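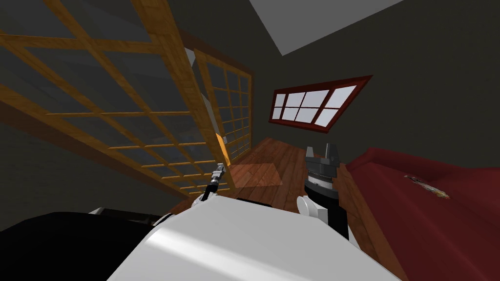
Chapter 7
Breathing and the Resting Body

Most people who take up a movement practice start with the limbs. They want longer hamstrings, a stronger back or shoulders that don't ache at the end of the day. Breathing comes up in the first class, usually as a reminder not to hold it, and then gets left alone for months. This chapter goes back to it.

The earlier chapters dealt with joints and the muscles that move them. Breathing uses muscles too, and they can be described in the same way. The main one is the diaphragm, a thin dome that separates the chest from the abdomen. When it contracts it flattens and moves down. The chest cavity gets larger, the pressure inside it drops, and air flows in. When the diaphragm relaxes it rises again, the lungs recoil and air flows out. At rest, breathing out takes very little muscular work.

The muscles between the ribs help by lifting and widening the rib cage. The muscles at the front and sides of the neck can help as well, and during hard exercise they should. Some people also use them while sitting at a desk. You can check this on yourself. Rest your fingertips just above your collarbones and breathe as you normally do. If the muscles under your fingers tighten on every breath, your neck is doing work that the diaphragm could be doing.

What students mean by a deep breath

Ask a beginners' class to take a deep breath and most of the room will lift their shoulders. The breath is large, but it is mostly high in the chest. In this book, a low breath means one in which the belly and lower ribs move first. A full breath means a low breath that carries on until the upper chest has moved too. The word "deep" is avoided from here on, except in quotations from students.

A low breath doesn't send air into the belly. The lungs end well above the navel. The belly moves outward when the diaphragm presses down on the organs beneath it and they have to go somewhere. Teachers who say "breathe into your belly" are giving a useful cue, and there is no need to stop using it, but you should know what it stands for.

Counting the breath

The exercises at the end of this chapter use the Bellamy count, named for the studio where we first taught it. Breathe in for 4 and out for 7, through the nose if that is comfortable. The count is silent and should be brisk enough that you never feel short of air. If you do, shorten both numbers and keep the out-breath longer than the in-breath. Stop if you feel light-headed, and breathe normally until it passes.

Students who have asthma or a heart condition, or who are pregnant, should talk to their doctor before doing any exercise in this book that involves holding the breath. The ones in this chapter don't.

Practise lying down to begin with — a folded blanket under the head is enough support for most people. Bend the knees if the lower back feels strained. Sitting and standing versions come in the second half of the chapter, and the breathing log is at the back of the book. Fill in the log after each practice, even if all you have to write is that you got bored and stopped early. You will need it for Chapter 9.

Before you start

Reread the section on the rib joints in Chapter 3 and have the muscle chart on hand.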